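Vundthorpe Broadband Group
Minutes of the March meeting
Vundthorpe village hall, Tuesday, 7:00 p.m.

Present: Mirjam Bachmann (chair), Deepika Lobo, Pirmin Fankhauser, Sihan Meng (minutes)
Apologies: Inger Zoëga, who sent written comments on item 3

1. Minutes of the last meeting
Approved with one change. Under item 4, "upload speed" should read "download speed." Sihan to correct the copy on the website.

2. Matters arising
The letter to the county about the duct under the river bridge has been sent. No answer yet. Pirmin has the key to the cabinet on Mill Road and will keep it until the lock is changed.

3. Fixed wireless offer from Ovside
Ovside has sent a revised offer to serve the farms north of the creek, where the fiber build stops. It would put a relay on the Gruber grain silo and radio receivers on the individual houses. The contract term is now two years. The first offer had three.

Deepika went through the changes. The installation charge is the same as before. The monthly data cap has been removed, but there is a "fair use" paragraph that lets Ovside slow a connection in the evening without saying by how much. She thought we should not recommend the offer to households until that paragraph has a number in it. Pirmin agreed. He would also like to see the outage credit start after 10 hours. The draft says a full day.

Inger's written comments were read out. She asks who pays for the electricity at the silo and whether the relay will have a backup battery. The offer does not mention either. Her house is behind the ridge and she doubts it has line of sight to the silo. Mirjam said Ovside should survey every address before anyone signs, and put the result in writing.

The Gruber family has agreed in principle to the relay. They want access limited to working hours except in an emergency, and they want the cable run on the east side, away from the loading chute.

Decision: The group will not recommend the offer in its present form. Deepika to write to Ovside with the points on fair use, outage credit, silo power, and address surveys.

4. Fiber build, south side
Flokon reports that 14 houses on the south side are ready to be connected. Trenching on Church Lane is finished, and the sidewalk will be resurfaced when the ground has dried out. Two residents have complained about gravel left in their driveways. Pirmin has passed this on to the site manager.

Flokon has changed the way it books connection visits. Appointments are now made by text message only. Mirjam pointed out that several people on the list have a landline and no cell phone. The group felt a phone number had to be offered as well, and that it should be printed on the card Flokon leaves at the door. 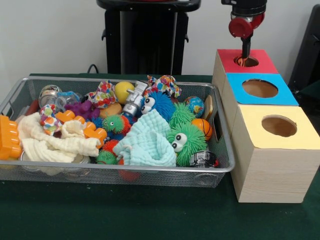 Sihan replied that the phone number alone would not be enough, as the line is open only in the mornings and callers are often on hold for a long time. It would be better if the group collected the names and sent Flokon one list, with times that suit each household. This was accepted. Sihan to collect the names and send the list before the next connection round.

There was a short discussion of routers. Flokon supplies one with each connection, but residents may use their own. The settings are not on the website. Deepika to ask for them and put them on our page.

5. Old satellite dishes
Some households moving to fiber want to get rid of their dishes. The transfer station takes them as scrap metal if the bracket has been removed. The receiver units go with electronics. Pirmin will put a note in the newsletter. Anyone still under contract with a satellite provider should check the notice period before canceling, and should keep the old service running until the new one works.

6. Public Wi-Fi in the hall
The access point in the back corridor drops connections when the hall is full. Pirmin thinks it is mounted too low and behind the fire door. He will move it and try again. No cost.

7. Any other business
Mirjam asked that papers be sent out earlier. The Ovside offer arrived the same afternoon and not everyone had read it to the end.

Next meeting: same place and time, next month. Inger to be asked to chair, as Mirjam will be away.

Meeting closed at 8:40 p.m.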